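Folding Day, Zippers and All

So February is when I finally deal with the sweater shelf. It holds everything with a zipper or a collar, and by this point in the winter it's less of a shelf and more of a landslide (I pulled out one sleeve last night and four things came with it). I set a timer for 60 minutes, put on a podcast and got going.

T-shirts I can fold half asleep. Zip-necks are another story! The collar never wants to lie down, the zipper goes its own way and the sleeves slide off as soon as you look at something else. The rust-orange one with the dark green zipper is the worst of the lot, and of course it's the one I love most.
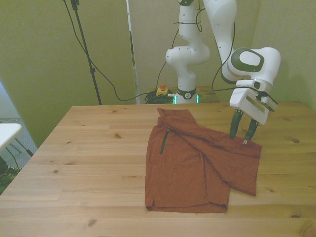 What works for me

Zip it up all the way first. I skipped this for years and always ended up with a lump in the middle. Then face down on the table, smooth from the collar to the hem with flat hands, sleeves straight across the back — not crossed — and fold up from the bottom in thirds. Eirini folds hers in half and rolls them, and her drawers look great, so maybe try that too.

I got through 7 zippered tops before the timer went off. The scarves are still in a heap on the bed, and I'll get to them after dinner.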